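Why Small Things Live in Cases

Somewhere in your home there is a drawer full of things that have lost the other thing they belong to. A pen cap. One glove. A key that opens something, though no one remembers what. Grown-ups call this the junk drawer, and they will tell you it is yours even if it isn't.

Earbuds are champions at ending up in that drawer. They are small, they are smooth, and they come in pairs, so you only have to lose one to be annoyed. People who design things have thought hard about this. Their answer is a box. Then, to be on the safe side, they put the box in another box.

The little box is called a charging case. An earbud has a battery inside it, and a battery that tiny gets tired quickly. The case has a bigger battery of its own, and it feeds the earbuds while they rest. So it is a bedroom and a kitchen at once, a deal most of us would accept.

The bigger box is a travel case. Many of these have a stiff or padded outside and a zipper running around the middle. You can sit on a good one and be forgiven. You cannot sit on an earbud and be forgiven.

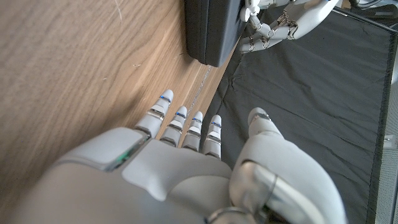
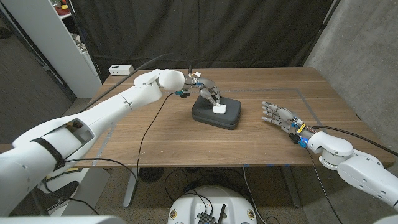
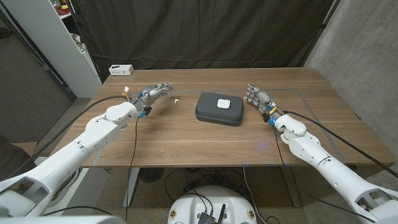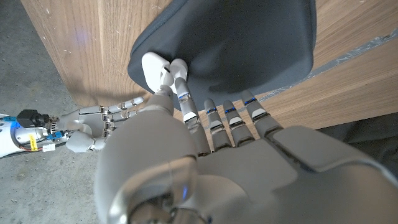
NEMINITZ, June

Look at the picture with one white earbud lying on the table by itself. Its charging case is close by, on top of the gray zippered case. That is a very short distance for you and a very long one for an earbud, which has no legs.

Now try packing a case of your own. Clear a table first. A patch marked out with tape is a fine idea, because then you can say that everything inside the lines gets packed and everything outside the lines is somebody else's problem.

Put the earbuds in the charging case before you do anything else. Most charging cases have two hollows, shaped so that left goes in left and right goes in right. If one won't sit down properly, try the other side before you start pushing. Close the lid. Next, open the zipper of the big case all the way. Opening it halfway and stuffing things through the gap is how zippers get bitten.

Heavy things go in first and flat. Cables should be wound in a loose loop about as wide as your hand. Then zip it up slowly, with a finger keeping the cloth out of the teeth.

Last of all, check the table. Then check under it.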